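Rircombe VC-40 Chamber Vacuum Sealer
Installation and Operating Manual

Section 7. Sealing Fresh and Chilled Products

7.1 Before you start

Complete the leveling procedure in Section 3 and the pump warm-up in Section 5. The oil sight glass must read between the two marks with the machine switched off. Do not run a product cycle with the oil level below the lower mark.

Use only chamber pouches. Embossed pouches made for external-suction sealers are thicker at the seam and will not close fully at the factory seal setting. Valtmont smooth pouches in the standard and heavy grades have been tested with this model. For other makes, run the seal test in 7.5 first.

CAUTION: The seal bar stays hot after the lid opens. Keep fingers and pouch scraps clear of it.

7.2 Preparing the product

1. Chill the product to refrigerator temperature. Warm liquid boils under vacuum and will foam out of the pouch.
2. Blot surface moisture with a paper towel. Liquid in the seal area is the most frequent cause of leaking seams.
3. Fold back the top 2 inches of the pouch to form a cuff.
4. Load the product and unfold the cuff. The inside of the pouch mouth must be clean and free of grease.
5. Leave enough empty pouch above the product to reach across the seal bar without pulling.

Cuts with a fat cap need extra attention at step 4. Fat smears more easily than lean tissue, and a thin film of it inside the pouch mouth will stop the two layers from bonding. Load these cuts with the fat side away from your loading hand. Trim any loose flap of fat that could be drawn toward the seal bar during the pump-down.

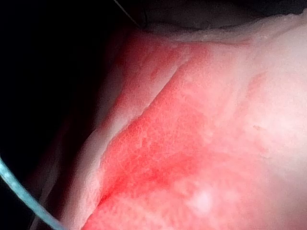

A comment on the web edition of this section, signed "Lorente user," asks whether the fat cap should be scored before sealing, as the Lorente manual recommends, and reports that unscored pieces came out with air pockets along the edge of the fat. Scoring is not required on the VC-40. Air pockets of this kind are normally cured by raising the vacuum hold as described in 7.4. If you prefer to score, keep the cuts shallow and blot again afterward.

7.3 Running a cycle

1. Place the filler plates in the chamber so that the product lies level with the seal bar. Remove plates for thick cuts.
2. Lay the pouch mouth flat across the seal bar and lower the clip over it. No part of the pouch may hang outside the chamber.
3. Select program 2 (fresh meat and fish).
4. Press the lid down with both hands until the pump starts. Release the lid once it holds by itself.
5. Wait for the pump, seal and cool stages to finish. The lid opens when air has returned to the chamber.
6. Lift the clip and remove the pouch.

To stop a cycle early, press STOP once. The chamber vents without sealing.

NOTE: Vacuum packing does not replace refrigeration. Return sealed product to the refrigerator or freezer at once.

7.4 Adjusting program 2

Vacuum hold: factory setting 7 seconds. Increase to 13 seconds for large or irregular cuts. Do not increase for ground products.

Seal time: see the table on the inside of the front cover. Heavy-grade pouches need the longer value.

Soft air: factory setting ON. Leave on for bone-in cuts to reduce the risk of puncture.

Hold SET until the display flashes, change the value with the arrow keys, then press SET again. Values are kept when the machine is unplugged.

7.5 Seal test

1. Seal an empty pouch using program 2.
2. Let it cool on a flat surface.
3. Pull the two layers apart by hand at the seam.

A good seam is clear and even along its full length, and the pouch film stretches before the seam opens. A cloudy or bubbled seam means the seal time is too long. A seam that peels means it is too short, or that the seal tape is worn. Replacement tape is supplied under the Drolon name; fitting is covered in Section 9.

Section revised 23 July 2020.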